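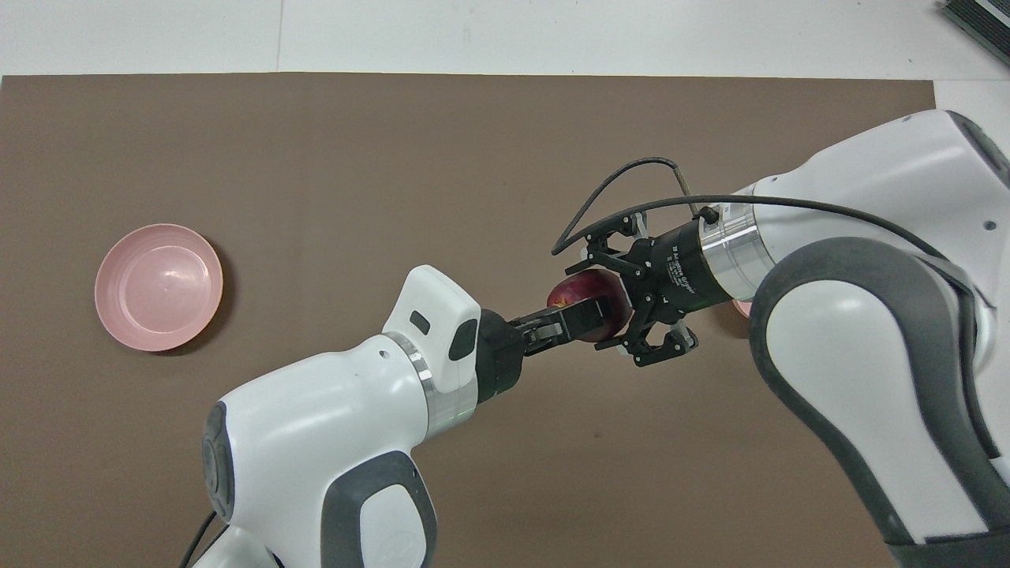

4. Where the fruit was kept, and what happened to it

4.1 What counted as a bowl

I should start with the bowl, as it gave me more trouble than anything else in this study. When I wrote the diary instructions I assumed everybody knew what a fruit bowl was. Then the first week of diaries came back from Nitmont and people had written down cake stands, colanders, a hanging wire thing with three levels, the lid of a casserole dish, and in one kitchen a bicycle basket (still on the bicycle, in the hallway).

So I settled on something simple. A bowl is any open container with a rim, kept out on a counter or table, that you can see into while standing up. The pale pink one on the left in Figure 2 is an easy case: round, open, smooth rim. Material and color didn't matter. Bags didn't count, even when the top was rolled down nicely, and neither did anything with a lid on it. I coded the bicycle basket as a bowl after thinking about it for far too long.

Each piece of fruit in the diaries was then marked as in the bowl, out of the bowl, or in the fridge. "Out" means anywhere in the open but not in the container, which is how I would code the dark red fruit in Figure 2. I had a fourth category for fruit in school bags and coat pockets, and I dropped it after the pilot. People only found that fruit weeks later, and their guesses about when it went in there were pretty hopeless.

4.2 What people wrote down

The diaries ran for 5 weeks, beginning in April, in the two towns described in Section 3. Households logged each piece of fruit when it came home and again when it left the kitchen, whether that was by being eaten, cooked, given away, or thrown out. Most people used the Rilance app on their phones. The rest used paper sheets stuck to the fridge, and I typed those in myself, jam stains and all.

After I took out the duplicates and the entries with no ending, I had 2854 pieces of fruit with a full history. Of these, 713 were thrown out, so very nearly a quarter. That is higher than I expected. I had asked people beforehand to guess their own share, and almost all of them guessed low, including the ones who told me they were terrible about it.

Small fruit was a headache. Grapes and berries were logged by the container, so one "piece" may be a whole box of strawberries. I left these in the totals but kept them out of the comparison in 4.3, where they would have made the fridge look much worse than it is. Bananas were logged one at a time, even when they came as a bunch. Some people found this annoying and said so in the margins.

4.3 Bowl, counter, fridge

Fruit in the bowl got eaten sooner than fruit in the fridge. No surprise there, and it fits with the general idea that we eat what we see. What I had not expected was how well loose fruit on the counter did. A single pear sitting next to the kettle tended to be gone by the following evening. Several people wrote that a piece on its own looked as if someone had gotten it out to eat, so they ate it. One diary has the same apple "put out for later" by one member of the family and eaten by another before lunch, and then there is quite an angry note.

The bowl had its own problem, and that problem was the bottom. Fruit that went in first was often still there after two or three rounds of newer fruit had come and gone on top of it. Oranges and lemons can put up with this for a good while. Peaches can't. When I looked at the diary notes for thrown-out fruit from bowls, words like "underneath," "squashed," and "forgot" kept turning up, usually close together.

Deep bowls seemed worse than shallow ones, though I want to be careful. I asked for width and depth only halfway through, and some people measured with a ruler while others used their hand. I would treat this as a hint and no more. If I ran the study again, I would mail everyone a paper tape measure on day one.

The fridge was slow but fairly kind. Fruit in there waited longer to be eaten, and it also lasted longer, so the two effects pulled against each other. Apples did fine. Plums were all over the place. Bananas in the fridge caused more arguments in the notes than any other topic, and I have no finding to report on them.

4.4 Shopping days

Nitmont has a large Ersoy store at the edge of town and people mostly drive there once a week. In Sadura there is a covered market open in the mornings and a smaller shop near the station, and people pick up a few things at a time. I had thought the storage place would explain most of the difference between the towns. It explained a bit of it. Shopping rhythm looked at least as important.

The weekly shoppers filled the bowl to the top and worked their way down – or didn't. The first two days were good, the middle of the week was fine, and then came the day before the next trip, when whatever was left got looked at and a lot of it went in the compost. In Sadura the bowls were rarely full. People there also threw fruit out, but in ones and twos, with no big clear-out.

There is a snag in this comparison. The Sadura households were smaller, and more of them had someone home during the day, which means more chances to walk past the fruit and take some. I tried matching households by size and the pattern stayed, but the matched groups were small enough that a couple of very keen fruit eaters could push things around. One family in Sadura got through so many apricots that I called to check.

I also can't say much about the season. Stone fruit was only starting to show up in the shops when the diaries began, and by the final week it had taken over from the citrus in a lot of homes. Since peaches and apricots spoil faster than oranges, some of the late rise in waste probably comes from that switch. Section 5 goes through the weeks one by one and splits the fruit by type.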